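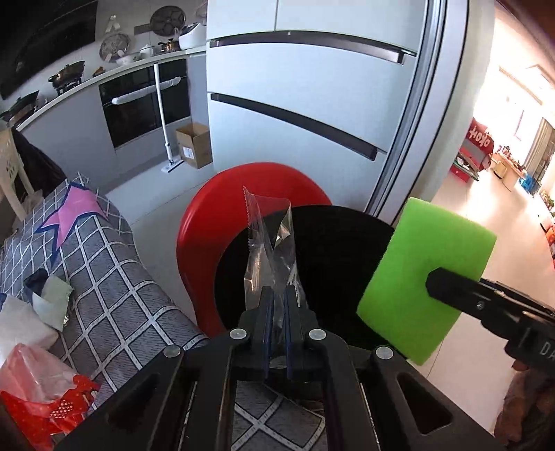 I swim masters at the Lesex pool, two evenings a week, and I've got a question about relay takeovers, because I keep getting them wrong and it's starting to cost my team. We do a mixed medley relay and I swim the freestyle leg, so I go in last, and everybody's watching by then (no pressure!). At our last meet we got disqualified for an early takeoff, mine obviously, and at the one before that I was so scared of leaving early that I basically stood there admiring the view while the next lane dove in and left. My coach says to practice at home, so I've been doing the arm swing in the kitchen with a bright green sponge standing up on its end as the "wall," and I try to time my feet to it. You can imagine how useful that is. A sponge doesn't come at you at race speed. So how do you all judge it? Do you watch the swimmer's head, the hands, count strokes, what? And does it change when the person coming in is a butterflyer? Ours is a strong swimmer but she either glides forever or jams in an extra half stroke, and I never know which one I'm getting. I'm 41 and came to this late, if that matters. Please use small words.

**slowlane_poulain**

---

Okay, I've been doing relays for years and I was terrible at this too, so don't feel bad. What fixed it for me was picking one spot in the water. When the incoming swimmer's head crosses that spot, I start my arms. I don't look at the wall at all until the very end.

Where the spot goes depends on who's coming in. Take a practice, have your butterflyer swim in hard (and I mean hard, a lazy 25 teaches you nothing) and start with the spot a little past the flags. If you're leaving early, move it closer to the wall. If you're late, move it out. Then do it again when she's tired, since that's how she'll be swimming in a meet.

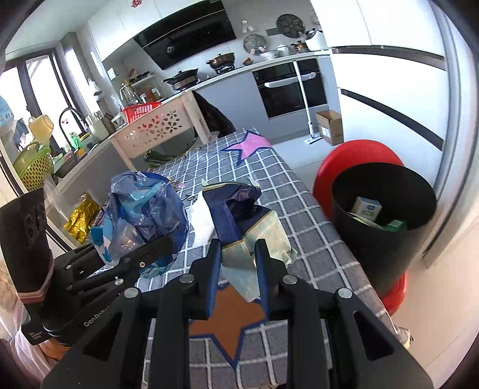 Also, your feet are allowed to be on the block while the rest of you is already moving. That was the big thing for me! I used to wait for the touch and THEN start swinging, and by the time I left the block the race had gone by. Your toes just have to be in contact until she touches. So the swing happens while she's finishing, and the push comes right at the touch.

On the glide thing, ask her to always finish the same way, even if it's ugly. I'd take a long ugly glide every single time over a surprise. We had one guy at the Useo pool who did something different at every meet and we ended up putting him first so no one had to guess.

If you swing your arms and you feel early, don't try to stop, you'll fall in. Hold your toes down a hair longer. You lose a little, but you don't get the DQ.

**backhalf_70**

---

just go when they touch. safe start every time, its masters nobody is getting a medal from a takeover

**finexfly**

---

I'd go along with the long answer above, except that I watch the hands on the last stroke and forget the head. With fly both arms come over together, so it's pretty easy to see. When they start forward for the last time, I go into my swing. Head works better for me with freestylers.

And a safe start is fine if you've already had a DQ that season and your team is grumpy about it, but you can easily give away up to 2 body lengths, which is a lot to ask of whoever swam the other legs.

One more thing, check with your meet host about step starts on the block. Some of our older blocks are slippery and I quit stepping on those.

**lane2_lifer**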